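Call for Participants: Bedding Weight and Overnight Comfort Study
Kembridge Textile Testing, Drillach site
Posted 2025-02-03

Kembridge is recruiting 49 adults for a home-based study of blanket weight and overnight comfort. Participants sleep in their own beds, use their own mattress and sheets, and complete a short form each morning. The study begins in April and runs for 29 nights per household.

Background

Manufacturers state blanket weight per unit of area, but few published ratings reflect how a blanket is used at home over a sheet, with the heating on or off. The study compares user ratings with laboratory measurements of the same blankets. Results will be used to revise the Gekell comfort scale, our internal rating method.

Who can take part

Applicants must be 18 or older and live within the Drillach delivery area. They must sleep at the same address for the full study period. Couples who share a bed may apply together, but each person submits a separate form.

We can't accept applicants who work night shifts, use an electric blanket or heated mattress pad, or have a diagnosed sleep disorder. Pets are allowed in the home but must be kept off the bed at night during the study.

What participants do

Each household receives 2 test blankets, delivered in sealed bags. The first is used for 14 nights and the second for 15. The order is assigned by the study office and can't be changed.

A small temperature and humidity logger is placed on the nightstand or a nearby shelf. It records room conditions only. It has no microphone and doesn't need an internet connection.

The morning form has eight questions and should be completed within one hour of waking. Paper forms are available on request. Missed mornings should be left blank and not filled in later.

Bed and bedding requirements

Any bed size from full to king is accepted. The mattress must be less than ten years old. Quilts, comforters and decorative throws are removed at night. Printed or patterned bedding is fine, and a patterned blanket over a striped sheet meets the requirements as long as both are laid flat across the mattress. 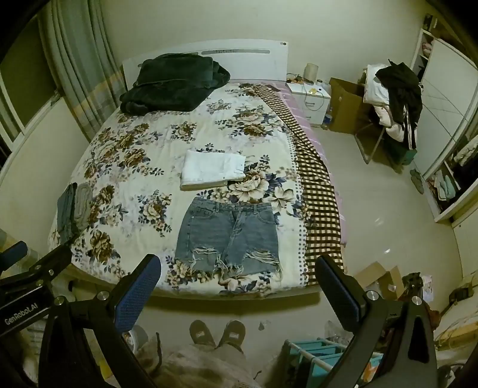 Payment

Participants receive $500 after the logger and both blankets are returned. Anyone who withdraws before the end is paid for completed nights at a daily rate. Return shipping is prepaid.

Data handling

Names and addresses are stored separately from the ratings. Forms are identified by participant number. Logger files are deleted once the final report has been approved.

How to apply

Request an application form from the Kembridge front desk in Drillach or by mail, marking the envelope "Jeon Study." Include your mattress size, type of home heating and usual bedtime. Applications are reviewed in the order received. Questions about eligibility should be directed to Man-sik Jang, study coordinator, at the same address.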